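Soklow Household Notes
Pens, pencils and the drawer of shame
Posted May 18, 2025

Every house has a place where pens go to be ignored. Ours used to be the drawer under the phone, back when there was a phone, and it stayed in use long after the phone went. When I finally tipped it out there were enough pens to run a small tax office, and I had still been signing for parcels with an eyeliner.

What follows is how I clear mine each May. It takes an evening, or two if you stop to read the old shopping lists.

Get them all into one place first

Go round the house with something big and open. Coat pockets, the car, the windowsill behind the kettle, the bag you took on holiday. Don't sort as you go, however tempting. You will only end up with six small piles in six rooms and a husband asking whether he can sit down.

A shopping basket is ideal. It has a handle, the sides are stiff, and the crumbs and pencil shavings drop through the holes (put newspaper down). A washing-up bowl will do, though you will be picking fluff out of it until supper.

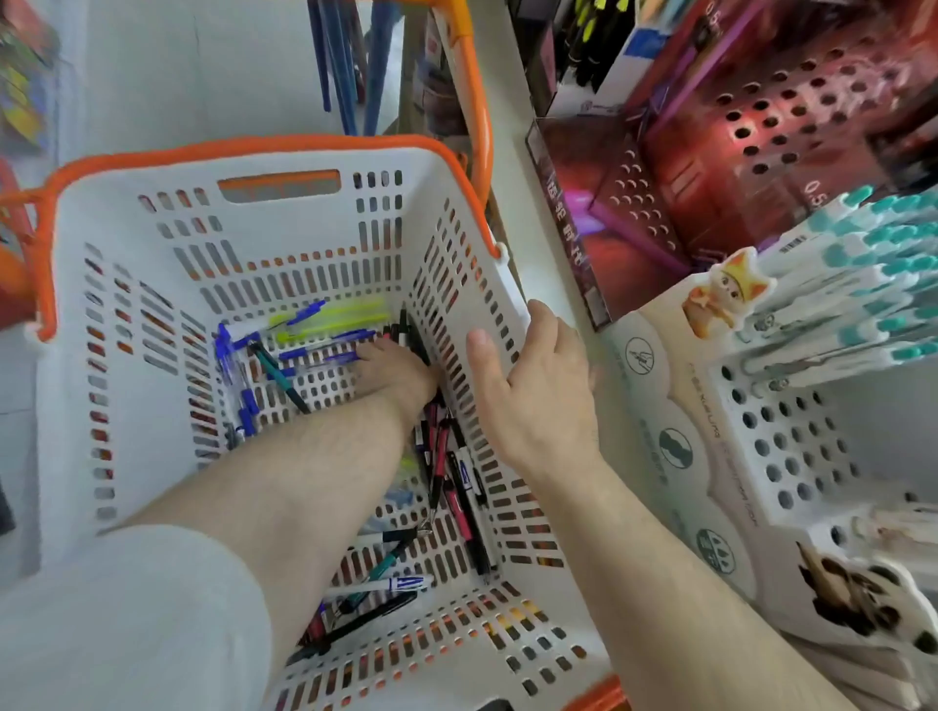
Both hands in, and have a proper rummage.

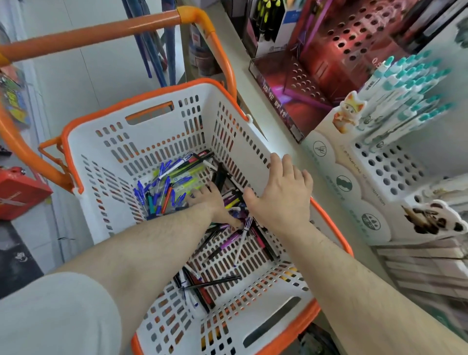 Test everything on the back of an envelope

Shiny paper is no good and neither is kitchen roll. An old brown envelope has just enough tooth to get a lazy ballpoint rolling. Give each pen three quick loops. If nothing comes, warm the tip between your palms for half a minute and try again. If it still won't write, it is finished, and no amount of shaking or swearing will bring it round. I have tried both.

Do not put a dead pen back "just in case". In case of what?

Felt tips get one more chance. A water-based one that has gone scratchy can be stood nib down in a few drops of warm water for a minute, then capped and left flat overnight. The colour will be paler afterwards but good enough for labelling jam. Permanent markers won't thank you for water, so leave them out of it.

Keep fewer than you think

My own rule is one pot by the door, one in the kitchen and one wherever the bills get done, with a handful in each. Anything over that goes in a box in the cupboard, and when a pot runs low you shop from the box. I once bought a Tivine desk organiser with little compartments for every sort of clip. It now holds seed packets, and very well too.

Pots should be heavy. A jam jar tips over as soon as it holds a pair of scissors. A stone marmalade jar stays put, and so does a mug with a chipped rim — I knew I was keeping them for something.

Store ballpoints point down and gel pens flat if you can manage it. Markers with a nib at each end must lie flat, or one end will always be the poor relation.

Ink on things that aren't paper

Ballpoint on a cotton shirt: put a folded cloth underneath, dab with surgical spirit and keep moving to a clean bit of cloth. Dab, don't rub. Then wash as usual, and check it before it goes anywhere near the tumble dryer.

On a painted wall, try a barely damp cloth and a smear of bicarb, very gently, somewhere behind the sofa first. Matt paint will go shiny if you get cross with it.

On a varnished table, leave the hairspray alone. Everybody's aunt swears by it and everybody's aunt has a patch on her sideboard. A little white spirit on a soft cloth, wiped straight off, is kinder.

On a leather bag, learn to like it.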